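Filed under: Home & Garden > Storage > Metal Trays and Bins | 3 replies

Rust stains on back wall of metal toy tray

Hala Amrani

I have two gray metal trays with sloped sides, set one behind the other on a wooden table. The front one holds small loose toys and odds and ends: a plastic shovel, a block, an animal-like figure, a bit of cable. The inner back wall has a band of rusty brown stains and speckles running across the middle. The metal there is pale and scratched. The painted rim has no marks.
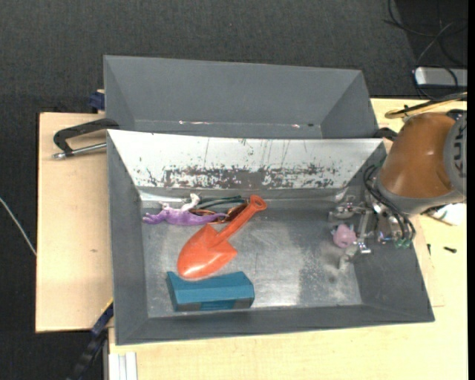
I have tried dish soap and a nylon brush. The color did not change. I want to know whether the stain is in the metal or only on it, and whether the wall can be painted without taking the tray off the table. It gets used every day except Wednesday, so I have one day for drying.

Soledad Holloway

Test a small patch first. Make a paste of baking soda and water, leave it for 20 minutes, then rub with a non-scratch pad. If brown comes off on the pad and the metal underneath is smooth, it was a deposit. If you can feel pits with a fingernail, the metal itself is rusting.

For a deposit, finish the wall with the paste, rinse with a damp cloth and dry it at once. For pitting, sand with 220 grit until the speckles are gone, wipe with mineral spirits, prime with a rust-inhibiting metal primer and then paint. You can do it in place if you mask the rim and cover the table. Go by the recoat and cure times on the can. One day may cover the primer but often won't cover the topcoat, and soft paint will mark as soon as a toy shovel hits it.

Empty the tray completely before sanding. Wash the toys separately.

tundik_577

vinegar. worked on mine

Hala Amrani

Patch tested with the paste. Some brown on the pad, but I can feel pits near the center of the band. I will sand and prime, and use the rear tray until the topcoat has cured.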